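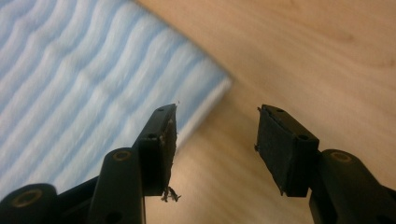
Ona Grigaitė asked after last year's version of this lecture why we spend a whole session on finger pads when the policy network never sees them as an input. Her point was fair, and these notes are partly a response to it.

Lecture notes: Contact surfaces in hand-held demonstration data
Mohandas Achari, March

1. The problem

A person carries a gripper tool, does a household task with it, and the recording is used to train a robot policy. The method assumes that the tool in the person's hand and the tool on the robot arm grip the same way. If one pad is scuffed and frayed and the other is still fairly smooth, the two sides of the same tool may not even grip like each other.

With towels this matters more than with cups. A fold starts with a pinch at the edge, and the pinch depends on friction on both sides of the cloth. People correct for a slipping pad without thinking. They squeeze harder or take a deeper bite. The policy copies the deeper bite and then uses it on a robot with new pads, where it picks up two layers of cloth when it should pick up one.

2. The Vudby study

Ah-rin Baek and Bok-nam Um collected 521 towel folds for the Vudby project. They split them by pad condition at the time of recording: new pads, worn pads, and mixed (one of each). One policy was trained on each group, with the same network and the same number of training steps. Each was then run on the arm with new pads for 200 trials.

The policy from new-pad data did best. The worn-pad policy came second. The mixed group was the worst of the three, which we did not expect. Our current reading is that the cloth slides toward one finger during the pinch, and the operator turns the wrist to make up for it. That wrist turn shows up in the policy as well.

3. Limits

Only 18 operators took part, and pad condition was judged by eye. Wear was not measured. The wooden table was the same throughout, so we can't say what happens on a softer surface.

4. For next time

Read the methods section of the Vudby report. Write half a page on how you would measure pad wear without taking the fingers off the tool. Bring a sketch if it helps.

Last updated: March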